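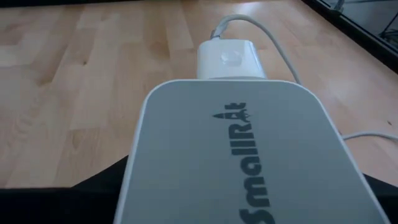 The case against the permanently attached cable

There are two ways to treat the cable that belongs to a small power adapter. It can stay plugged in for good, wound round the block or left trailing, and go wherever the adapter goes. Or it can be unplugged at the end of each use, coiled and stored as a separate part. Most people follow the first practice without having chosen it. I think the second is better in nearly every household and workroom, and the arguments for the first are weaker than they sound.

The usual defence is speed. An adapter with its cable already in place can be used at once, and one with the cable removed cannot. This is true, but the saving is a second or two per use, and it is quickly spent again on untangling. A cable fixed at one end and free at the other will work itself through whatever is near it. Put three such adapters in a drawer and the result is one object with three adapters on it. Loose coils in the same drawer, each closed with a strip of hook-and-loop tape, come out singly.

The second defence is that a cable left in its socket cannot be lost. This has more weight. Detached cables do wander, and I kept a record of mine for a year in a spreadsheet that nobody else has asked to see. Of 69 cables in my flat and the shared workroom I use, eight could not be found at the end of the year. All eight were unlabelled. None of the labelled ones had gone. It is a small sample, gathered by someone with an interest in the result, but it suggests that the trouble lies with labelling, and labelling is cheap.

The mechanical argument is the one I find decisive. A small connector is held by spring contacts in a thin shell, soldered to a board. It is made for force along its own axis. When an adapter is pushed into a bag with the cable attached, the force comes from the side, and the full length of the plug acts as a lever on the joint. Winding the cable tightly round the block is worse, as the first turn begins with a sharp bend at the strain relief and the tension is kept up for as long as the thing is stored. The outer sheath will often look sound long after conductors inside have begun to break. The owner sees intermittent charging and blames the adapter.

White cables deserve a paragraph of their own. They are sold with phones, lamps, cameras and toothbrushes, in much the same thickness and with much the same finish, and they differ in ways that matter. Some carry power only. Some carry data at a low rate. Some will pass a high current and some will not. While the cable stays in the adapter it came with, its identity is implied by its position, and this is the best thing to be said for leaving it there. The implication lasts only until somebody borrows it. After that the position gives false information, and a wrong label is worse than none.
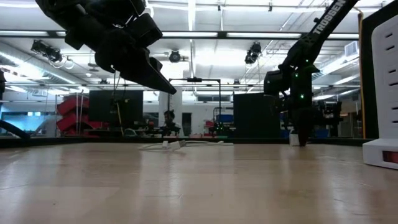

A white cable across the middle of a worktop, its plug connector near the centre.

A bench or table is the natural place to sort this out, because a cable laid flat shows its twists. I would urge anyone to clear the full width before starting. Lay the cable out, run it once through the fingers to feel for kinks, and look at both ends under a decent light. Then coil it in loops about the width of a hand, letting each loop turn the way it wants to. Alternating over and under loops are worth learning for anything long. For a short charging lead they make little difference, and I no longer bother.

For ties I use Tikano strips, which are narrow enough for thin leads and do not shed. The Altdale ones sold in the hardware shop near me are wider and better suited to extension leads. Labels should go on the cable, near one end, as a flag of tape folded back on itself. Labels on the tie are useless, as ties migrate. Write what the cable does ("power only", "data and power"), then the length. Do not write the name of the device, which will be replaced sooner than the cable.

Storage can be plain. I have a shallow Areo tray with dividers, adapters on the left and coils on the right. A colleague's Yap roll, with a pocket for each cable, holds fewer items but travels better. Either will do. A deep box will not, however neat the contents are on the first day.

There are exceptions. An adapter that lives behind a desk and is never moved should be left alone; repeated plugging wears contacts too, and a fixed installation gains nothing from it. The same goes for equipment with a locking connector, and for anything used by someone whose hands make small plugs difficult. A rule for storage should apply only to things that are stored.

Makers could settle much of this by moulding the rating into the plug in letters that can be read without a magnifier. A few do. The grey print on most white plugs is so faint that I have to tilt it towards a lamp, and on older leads it has usually rubbed away. Until that changes, a roll of tape and a fine pen should be kept in the same drawer as the cables.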